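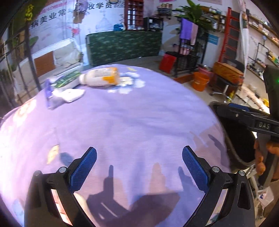 What did the grant money go on this period?
Mostly sheets, washing and somewhere to put the small stuff. The rest went on shelf repairs and a second drying rack, details further down.

Rarken Small Grants, progress report, Clorkstead Family Rest Rooms
Linen and bedside supplies, second period, through August

Sorry this is a bit rough, typed up between changeovers. Numbers are final though, checked against receipts.

Where we are

Three rooms up and running with the new sheet setup. Room 1 and Room 2 fully switched over. Room 3 switched over except for the tall cupboard, which still has the old flat whites in it. Those are going to rags once somebody cuts them up.

Spent so far: $2,571. That is inside what you approved for the period. Biggest line is linen, then laundry costs, then storage.

Sheets

The first report said we wanted to get away from plain white. Done. We went with prints, mostly kids' ones, soft colors. The lavender with the cartoons on it is the one families ask about. Has little clouds on it, some yellow characters. Cheap fabric but it sits well over the bulky padding, and that was the whole problem with the old ones. They were cut for a flat mattress, and on anything rounded they rode up at the sides and you spent your shift tugging at them.

The new ones are a bit too long if anything. We tuck the extra under at the foot end. Tried safety pins in Room 2 for a short while, stopped, did not like pins near small kids.

Color is holding. The lavender has gone a shade paler, the green stripe has not changed at all, the pale yellow shows every mark and I would not buy it again. If there is a next round of buying please can we move the yellow money to more lavender. Same price per sheet so no change to the total.

One batch came with the hems sewn crooked. Supplier took them back, replacements arrived the same month. No cost to us except the return postage, which I have put under storage by mistake and will move.

Washing

323 sheet washes logged this period. More than planned. Two reasons. The rooms were busier over the summer, and we changed the rule so that a sheet comes off after every family, even if they only sat on it for a few minutes. Before that it was left to whoever was on shift and you can imagine.

Machine cycle is 45 minutes. With one drying rack that meant sheets piling up damp in the basket by mid afternoon. Second rack bought in July, fits behind the door in the laundry room. Helps a lot. Still tight after 4 pm if all the rooms turn over together.

We asked about using the dryer next door. Answer was maybe, in winter. Will chase.

Detergent: switched to unscented after two complaints about the smell. Costs slightly more. Absorbed it.

Small items on the beds

This is the part I most want to write about as it is where the project has been weakest and I'd sooner say so.

Things get put down on the sheet and stay there. Bottle on its side, a packet of something, a cloth or tissue screwed up next to it, a purple handle sticking out, a bit of card. They all drift up to the far end and sit there. It looks untidy but the bigger trouble is at changeover. Sheet gets pulled, the small things go with it, they end up in the machine. We have washed a comb, a pen, a full travel pack of wipes and a library card. The pen did for two sheets.

What we planned in the application was one basket per room, on the floor by the bed. Bought them, put them out. Did not work. People will not bend down to a floor basket with a child on one arm. Should of been obvious. The baskets got used for coats.

What we are doing now:

A shallow tray at elbow height next to each bed. Room 1 has had one since July. Big improvement, the bottles and packets mostly land in the tray and the sheet is clear or nearly clear when we come in.

Room 2 got its tray in August. Too early to say. It is smaller than the Room 1 tray, shop was out of the larger one, and bottles don't stand up in it very well.

Room 3 has no tray yet. There is a chair in the way and no wall space on that side. Thinking about a hook-on type that hangs off the rail. Have seen one that would fit, waiting on the price.

Also a changeover step, now written on the card inside every cupboard door:

1. Everything off the sheet and into the tray.
2. Caps tight on anything that has a cap.
3. Used tissues and cloths out. Cloths to the laundry bag, tissues to the bin.
4. Shake the sheet over the bed before it goes in the bag, not over the floor.
5. Fresh sheet on, print side up, long end to the foot.

Step 4 was added after the library card. Step 5 sounds silly but the prints are pale on the back and we had a few on upside down.

Things left behind by families go in the box at the front desk for a month. After that anything opened is thrown out and anything sealed goes on the spare shelf. The spare shelf is doing well. Wipes, a couple of unopened lotions, bibs. Families who arrive without something help themselves. Was not in the plan, cost nothing, would like to keep it.

What families say

We left a comment sheet in each room. Mostly people write about parking. On the linen:

"My son wanted the cartoon bed again."
"Nice to see clean sheets go on while we waited."
"Somewhere to put things down please" (Room 3, noted)
"Sheet kept slipping" (Room 2, this was one of the crooked hem ones, gone now)

Storage

Shelf in the linen cupboard was sagging in the middle. Repaired with a batten underneath. Sheets are now stacked by room and folded to the same width, so you can grab one without bringing the pile down. Labels on the shelf edge have already come off once. Need better tape.

The repair was not in the original budget. It came out of the money saved on baskets, having bought fewer than we said. Tell me if that needs a form and I will fill one in.

Behind schedule

Room 3 tray, as above.
Labels.
The cupboard inventory. Half done. Room 1 and Room 2 are written up, Room 3 waits until the old whites are out.
The photo guide for how to fold and fit a sheet. Not started. Text is drafted.

Next period

Get the hook-on tray priced and fitted.
Swap the small tray in Room 2 for the larger one when its back in stock. The small one can live by the front desk.
Buy the last of the lavender, if you are OK with the change from yellow.
Sort out the dryer question before the weather turns.
Finish the inventory and send it to you with the next report.

One request. The wash log form you sent has a column for sheet size and ours are all the same size. Could we use that column for which print it was? It would show which ones are wearing out first. We have been doing it in pencil in the margin and it is getting hard to read.

Receipts are in the folder, linen first, then laundry, then storage. The return postage one is in the wrong section, ignore that until I move it. Next report comes after the Room 3 tray is in.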